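The Keeper of the Manuals

When Vesna Ristić took the job at Grollness, she was told there were 4000 documents in the system and that she would be in charge of all of them. She pictured something like a library, with a ladder perhaps (she had always wanted a ladder), and herself at a big desk with a pot of tea, pointing people the right way.

What she got was a search box. She typed in "how to descale the Tikthorpe" and it gave her 467 answers, the first of which was a lunch menu from some long-ago December.

"You get used to it," said Ko, who had the next desk and had been writing manuals there since before the search box. "I just keep my own copies in a drawer."

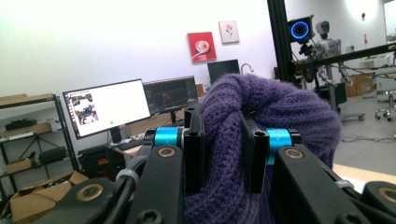 Well, Vesna did not want to get used to it, and she had been brought up by a grandmother who labeled every jar in the cellar, even the ones you could see straight through. So she began with the Tikthorpe, which had seven different manuals, two of them calling the same valve by different names, and she read them all, start to finish, with her shoes off under the desk.

It was slow going. She would open a page meaning only to fix the title, and there would be a note from some writer long gone, saying "check this with the plant," and off she would go to check it with the plant, where they were always so pleased to be asked that they kept her talking until four in the afternoon.
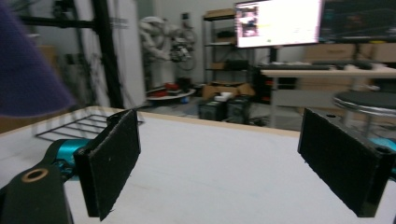
Two black pads with open space between them, over a white tabletop.

By the end of winter she had the seven manuals down to one, and she carried it over to Ko to read, feeling as shy as if it were a love letter. Ko read it with a pencil, which was alarming, and then put the pencil down without having used it, which was worse.

"Where's the part about the Lanano filter?" Ko asked. "There was a lovely paragraph about that."

"Whose paragraph was it?"

"Mine," said Ko, and opened the drawer. 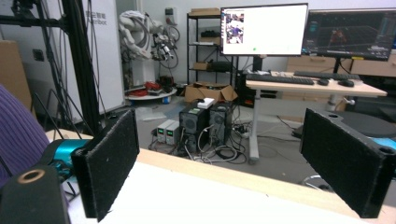
Vesna had never seen inside the drawer before. It was packed with paper, every sheet of it marked up in small, patient handwriting, and she understood that she had been looking for the library in the wrong place all this time. She pushed up the sleeve of her sweater, a purple knit like the one at the left of the photo, and reached in for the first bundle. The filter paragraph was on top, and it really was lovely.

"May I borrow these?" she said.

Ko thought it over for quite a while, and then went to put the kettle on.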